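Romadia: The Collected Edition, reviewed

Written by Maja Śliwiński, drawn by Melaniia Palamarchuk. Published by Vakow. Hardback, slipcased, 770 pages.

The collected edition of Romadia gathers all 18 issues of the original run together with the two winter specials, which have been out of print for years. I read it over most of July, a chapter at a time, with my old single issues alongside for comparison.

The story has not been altered. Fasto, a toll clerk in a flooded border town, finds that the river ledger he keeps lists deaths before they occur. The first six issues deal with the ledger. The next six deal with the war that follows once the garrison learns of it, and the last group is given over to Żak, the ferryman, whose account contradicts much of what Fasto has told us. Śliwiński's captions are sparse and the lettering is small, so a reader who skims will miss the contradictions.

Reproduction is good. Palamarchuk inked with a dry brush, and the original newsprint filled in her finer hatching. On the new coated stock the hatching in the mill chapter is open and legible for the first time. Blacks are dense, with no show-through. Colour has been rebalanced towards blue, most obviously in issues four and five.
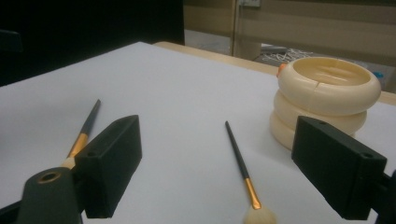
Melaniia Fan Club, commenting on my earlier preview, disagreed about the colour: the blue shift flattens the night crossing, and the lantern panels in issue five had more depth in the floppies. I have checked those panels again. The lantern is certainly cooler, but the figures behind it separate better than they did. I would call it an even trade.

The binding is sewn and opens flat from page 50 or so onwards. Before that the opening pages pull towards the spine, and the double-page map loses a strip in the gutter – a serious fault, as the map is consulted throughout the war issues. The slipcase is tight.
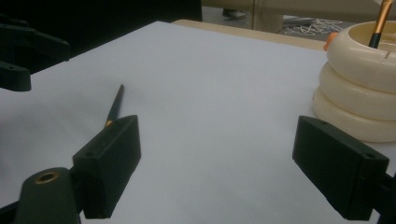
Extras comprise the full script for issue one, a set of unused covers and a short glossary of river terms. The script is the most useful of these. It shows that Żak was to have died at the weir, and that the closing monologue was first written for Fasto. The glossary omits several terms used in the second special.

Recommended for anyone without the singles. Owners of a complete run should look at a copy first and check the map.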